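One lamp less, one cable less

January 28, 2024

My desk problem was always cables. The room has only 2 sockets in the wall, both behind the bookcase, and for years I lived with an extension cord that crossed the floor like a snake. So when I read that there are desk lamps with the sockets already in the base, I wanted to try this before I buy any more cord. 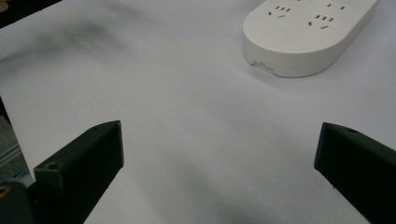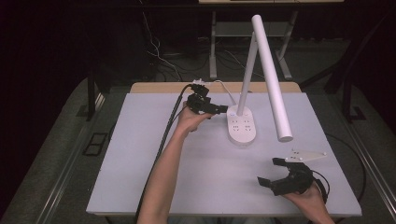
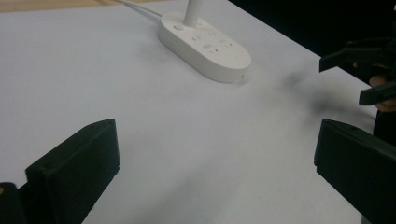

The lamp and its socket base on the white table. In the second picture the arm and the long head are also visible.

The model is from a small brand called Ellow, and I found it in the Stamatopoulos shop, two streets from my work. I paid 85 for it, which I think is fair for a lamp and a power strip together. The lady in the shop offered also a bigger one from Brirna, but that base was square and wide, and I did not want to lose so much of the table.

What I like first is the oval shape. My old strip was a long one with hard corners, and it always lay across the place where I wanted to put my notebook. With the oval I can turn it a little, put it diagonal, and my papers still fit next to it. I moved it many times on the first evening. For now I keep it toward the far side, with the cord going off the back of the table, so nothing passes under my arms when I write.

There are four outlets on top of the base, two and two. I must say that they sit quite close together. A flat plug is no problem, but my laptop charger has a thick block and it covers its neighbor. I solved it with the charger in one corner and the printer in the opposite corner. The other two I leave for small things.

The head is long and it looks down over the table to one side of the base. I was afraid that it would shine in my eyes, because I am tall and I sit badly. But when the head is low, the light stays on the paper. For reading it is very comfortable. For drawing I would like to have a little more distance, and the arm is slim, so I am careful when I push it. My neighbor Widad Akl, who has much more patience with such things than me, told me to always hold the base with one hand and move the arm with the other. I do it like this now.

One small complaint is the color. White on a white table is beautiful for one week, and then you start to see every gray mark. My table already had some before the lamp came, and a wet cloth does not take all of them. I tried also a cream from Birnitness, the 600 ml bottle, and it is better, but you need to wipe twice or it leaves a film. Please do not use it near the outlets. I unplug everything first and I clean the base only with a dry cloth.

After the lamp was in place I continued with the rest. I took out the old extension cord, rolled it and put it in the box with the Christmas lights. I threw away three chargers for telephones that I do not have anymore. Under the bookcase I found a pen, a lot of dust, and the receipt of the old printer, number 1111, which I had looked for when the guarantee was still good!

What is missing is a place for the cord at the back. I would like a simple clip under the wooden edge of a desk, so the cord does not hang free. If somebody knows one that does not need screws, please write to me. In March I want to paint the wall behind, and then everything must come off the table again anyway, so maybe I wait with the clip until then.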